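Questions I get asked about plates and dish racks

I wash up by hand, I sell second-hand plates from my front room, and I've written about both on here since February. The same questions keep landing in my inbox, so I've put my answers in one place. Last tidied up 03/09/2025.

Do I really need a rack? Can't I just use a tea towel?
You can, and I did for years! The trouble is that plates stacked on a towel sit in their own puddle, and then you have to dry every one by hand anyway. A rack lets the air do it while you go and have a cup of tea.

Wire, wood or plastic?
Wire, for me. It's light, it rinses clean in seconds and you can see when it's getting grubby (plastic hides it, and then one day you turn it over and wish you hadn't). Gunnel Lunde wrote in to defend her wooden one, which she's oiled twice a year for ages and still loves, so if you're the oiling sort, go ahead.

Which rack do you use?
I've had a Draltier and a Grurkholm. The Draltier was lovely but the slots were too narrow for soup plates. The Grurkholm is wider and I've stuck with it. I'm not paid by either of them, I wish.

Which way should plates face?
All the same way, fronts towards the backs, like books. I start at the back right-hand corner and work along, and I keep the front of the rack for bowls and cups. Ebbe Hovland tells me he starts on the left. He's left-handed, so fair enough.

My plates have coloured rims. Will the wire scratch them?
Not if you lower them in. It's the dropping and dragging that does it, especially on older plates where the colour sits on top of the glaze. Hold the plate by the edge, find the slot, then let go. A green band with a thin red ring inside it is my favourite kind of pattern, and I'm fussy about those, so I do them one at a time and leave a gap in between. 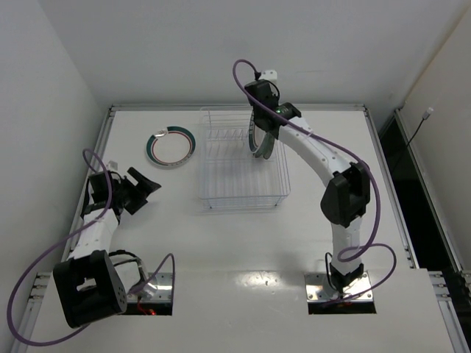
Leaving gaps also means they dry much faster, which matters if you've only a small rack and a second load waiting in the sink. I give mine 30 minutes and then put them away, and if the foot of the plate is still damp I run a cloth round it first.

How do I get rid of the chalky marks on the wires?
White vinegar and an old toothbrush. Do the bottom wires and the feet too, that's where it builds up. Rinse it well or your kitchen will smell like a chip shop until bedtime.

Can I put gold-edged plates in the dishwasher?
Please don't. Valter Strand sent me a very sad photo of what was once a gold-edged Engebretsen dinner set. Warm water, a soft sponge, done.

Do you post plates?
Yes, up to 3 in a parcel. Any more and I'd sooner you collected them. Each one gets wrapped on its own and packed standing on its edge, never flat.

I've got a question that isn't here.
Send it over! I'm slow but I do answer, and if a few people ask the same thing I'll add it to the page.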